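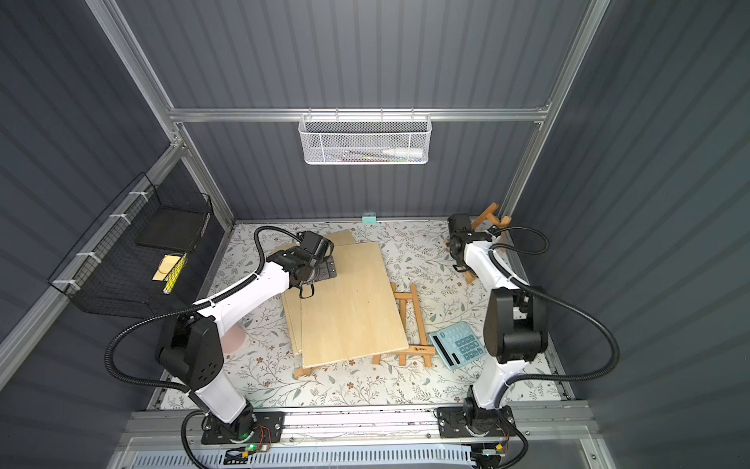 Two-arm cell with plywood panels and easels on the printed mat.

Reading time: 3 min
Filed under: Docs / Datasets / Handling rules
Last updated: May 2021

# Wutum panel handling set – data card

Wutum is a set of two-arm handling recordings made in the Lodov cell. This card lists the rules an operator follows and what a recording must contain before it goes into the set.

## Before recording

- Name the parts in the log before the arms are powered.
- Keep the stop button within reach of the operator.
- Leave the printed mat in place. A patterned background is part of the set.

## Gripper rules

Open the fingers fully before coming down near an edge. Keep speed at level 2 until both tips are clear of the panel. 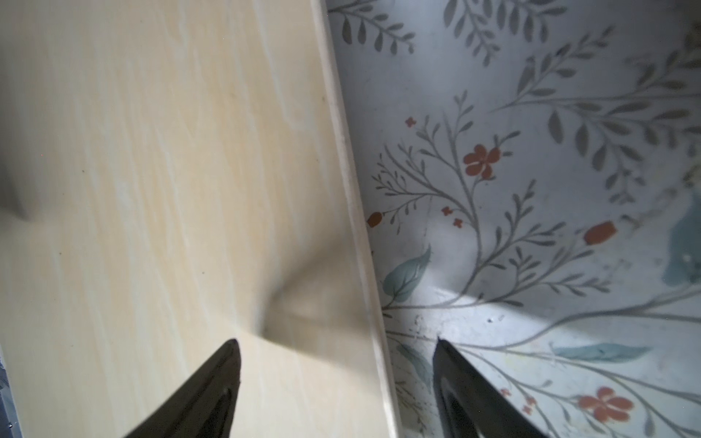
Wrist view: open fingers, one over the panel and one over the mat.

Do not press a fingertip into the mat to find height. If a panel slips, stop and mark the recording – do not cut the slip out.
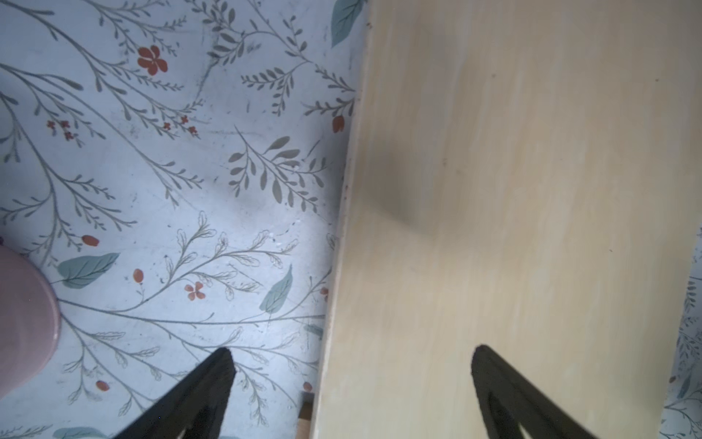
Wrist and fixed views are stored together. A recording with a missing view goes to the Seok folder and is left out of the release. Dust, scuffs and shadows are not retouched.

## Review

Each recording is checked by 2 reviewers. They score it from 1 to 4 for edge contact, and anything under 3 is held back.

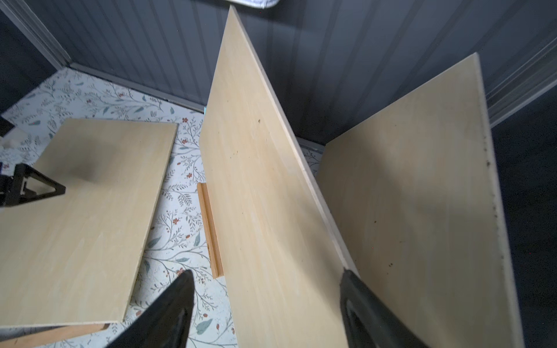 Vestel commented on the April draft that held-back recordings should be released too, under a separate label, as people working on failure detection need them. The request is open. Until it is settled, held-back files stay in the archive with their scores attached.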